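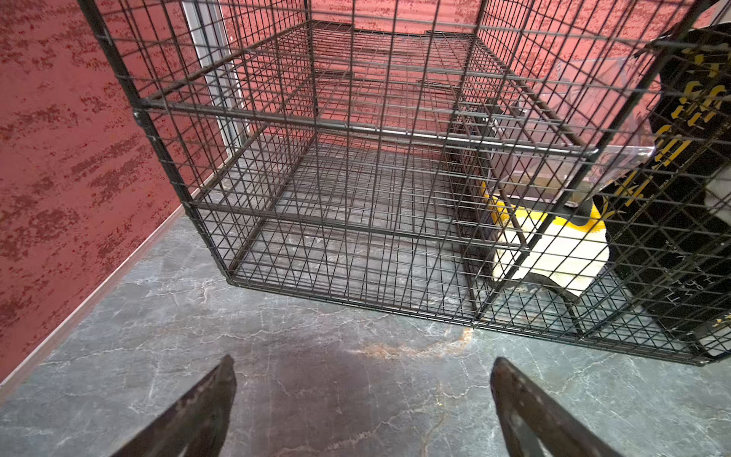

Dokico held on for a 36-30 win over Emow last night to book thier place in the May final. Scrappy stuff. Emow led by 12 at the break but barely had the ball after it, and two late penalties finished them off.

Coach Rhona MacAulay said the forwards "dug us out of a hole" and wants a better start next time. No word yet on the captain's knee - scan due tomorow.

Dinu or Salari in the final, they play their semi at 7.30 tonight. Tickets on the gate, cash only.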